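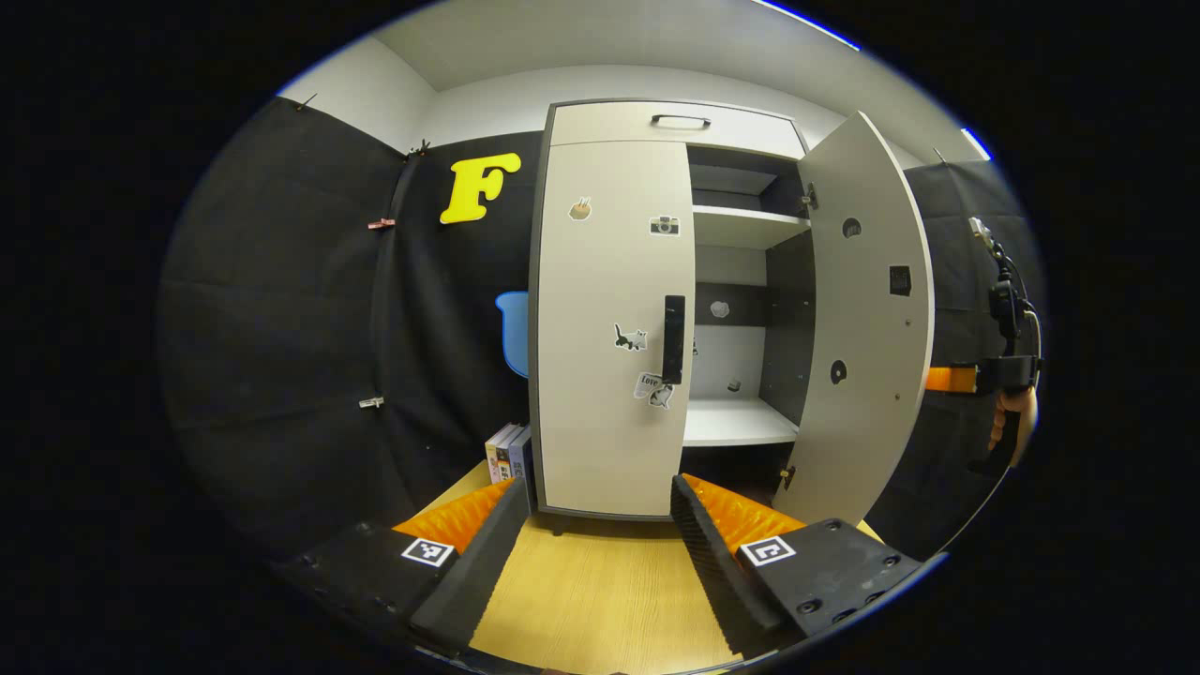
How Does a Cabinet Door Swing?

Jadow Kids > Around the House > Furniture

19 July 2025
By the Komix Page

Think of a cabinet with two doors, one shut tight and the other wide open. The open one can swing all that way and still not fall off, and the secret is in its hinges! A hinge is a little metal joint with one half fixed to the door and the other half fixed to the cabinet – a bit like your elbow, which lets your arm bend but keeps it all in one piece.

Our gray cabinet has 2 hinges on its open door, one near the top and one near the bottom. Doors are heavier than they look, so the hinges share the work between them.

Now for the handle. Find a door at home (ask a grown-up which one is okay) and push it gently with one finger, close to the hinges. Hard, isn't it? Now push again, over by the handle. Much easier! That is why handles usually go on the side far from the hinges.

And stickers? They don't help a door swing one bit, but we do like the black cat.

More to read
Why Do Drawers Stick?
What Is a Shelf For?
3 Kinds of Knots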